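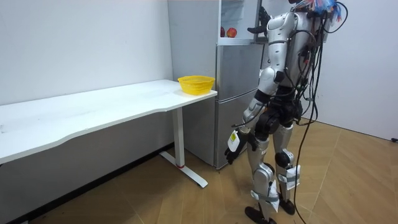 Can I buy a robot today that will do my housework?

You can buy machines that do pieces of it. A robot vacuum will keep a flat floor decent between real cleanings. A dishwasher has been doing the worst part of the dishes for decades, and it doesn't need arms. A general helper that goes from room to room and does what you'd do is still something you mostly see in videos, and I'd keep my money in my pocket until that changes.

Who writes this page?

I'm Danica Omerović. I ran a repair counter for small appliances for a long time, and people kept asking me the same things about robots while they waited for their toasters. These are the answers I got tired of repeating. I don't sell robots and I don't own stock in anybody who does.

But I saw one get food out of a refrigerator.

Fine. Look at what the job involves, though. The robot in the photo at the top of this page has one arm up and its hand spread beside an open compartment with two apples on the shelf. A photo like that tells you the hand got to the right neighborhood. It doesn't tell you whether the apple made it to the basket on the desk, or if that was even the plan. It doesn't tell you how many tries were thrown out. When you watch a video of the same kind of job, ask yourself those questions before you ask the price.

Also ask who opened the door. Door seals pull back, shelves stick, and most people's refrigerators have a jar of pickles standing in front of whatever they want.

Why is fruit used so often in demos?

It's a friendly thing to pick up. An apple is firm, it's close to round, it stands out against a pale shelf, and a small bruise doesn't ruin anybody's day. Try the same arm on a half-used bag of spinach or an open carton of eggs with two missing. If a company shows you only firm, round objects, assume that's what it can handle.

What does "autonomous" mean in these ads?

Less than you'd hope. I've seen it used for a robot that made its own choices from start to finish, for one that walked by itself while a person worked the hands by remote control, and for one that replayed the same recorded motion. All three can look the same on a screen. A decent company will put a line in the corner saying which it is. If the line is missing, write and ask. Felham answered me in an afternoon and told me plainly that a person was driving. I thought better of them for it. Bastos sent me a brochure.

What are all the cables for?

It depends on the machine, and I won't guess from a picture. Cables can carry power, signals or both. What I'd want to know as a buyer is whether the thing works without a line trailing behind it, for how long, and what happens when a chair leg, a dog or a toddler meets that line. Exposed wiring is normal on a development machine and no reason to laugh at the people building it. It does tell you that you're looking at a workbench project with legs.

Does it need to have legs?

For most homes I can't see why. Wheels are cheaper, steadier and easier to fix. Legs make sense if you have stairs, and many people do, but then the machine has to manage stairs with a full laundry load in its arms and somebody's sneakers on the third step. I haven't seen that one yet. A heavy machine that loses its balance in a kitchen is a bigger problem than a heavy machine that rolls to a stop.

Which chores are closest?

Floors, if you count vacuums. Mowing a simple lawn. After that, moving hard objects from one known place to another known place, in a room where things stay put. Fetching an apple belongs in this group. I'd believe a slow, fairly dependable version of it within a few years, in a tidy home, with someone nearby.

Which are furthest off?

Anything floppy, wet or tangled. Fitted sheets. Cleaning around a toilet. Emptying a junk drawer. Cooking from scratch in a kitchen that isn't laid out for the machine. Folding towels looks good now in some videos, but a towel is the easy one. Ask to see the sock pile.

Is it further along in shops and factories?

In factories, yes, and it has been for a long time, because the factory was built around the machine. Parts arrive facing the same way and people stay behind a fence. That's an arm doing one job well. Small shops are more like homes. A friend's packing room tried a Starkex arm for 40 shifts last year. It logged 2,259 picks, and 1,770 of them went through without anyone stepping in. You can call that good progress, and I would. You can also look at the 489 that needed a person and work out that the person never got to leave the room. They sent it back in October.

What success rate should I look for?

Work backward from the chore. If a machine puts away dishes and drops one in a hundred, you'll be sweeping up china every few days. A demo that works nine times out of ten is real engineering and a lousy houseguest. Ask for the number of attempts along with the number of successes, and ask if the kitchen was theirs or a stranger's. A figure with no attempts next to it should be treated as decoration.

How fast are they?

Check the corner of the video for a speed label. Plenty of clips are played at several times real speed. I put a stopwatch on a Geva clip that was marked as real time, and clearing one place setting took 29 minutes. Slow is no sin if the thing can be left alone overnight. If you have to stand there and watch it, you could have cleared the table and gone to bed.

What about for someone who has trouble getting around?

This is the question I take most seriously, and the one I'm angriest to see used in ads. A slow machine that brings a drink or picks up a dropped phone could mean a great deal to a person who can't. That person is also the one with the least ability to step in when it goes wrong. Talk to an occupational therapist before you talk to a robot company. Reachers, pull-out shelves and a better refrigerator layout cost very little and work right now.

Should I put down a deposit on one?

I wouldn't. If you're set on it, get these in writing first:

Whether the deposit can be refunded, and until when
Which chores it does on delivery day, as opposed to after an update
Whether a remote worker can see through its cameras, and how you'd know
Who repairs it, where, and who pays shipping
What it still does if the company shuts down its servers

I've had readers send me contracts where the only firm promise was the color.

Are you just against robots?

No. I'd love to be handed an apple by one, and I'd love even more to be handed clean, matched socks. The people doing this work are solving hard problems, and the hands in particular are much better than they were. My complaint is with the gap between what gets filmed and what gets sold. If you have a machine at home that does a real chore without you hovering over it, write to me, tell me the model and how often you have to rescue it, and I'll change the answers on this page.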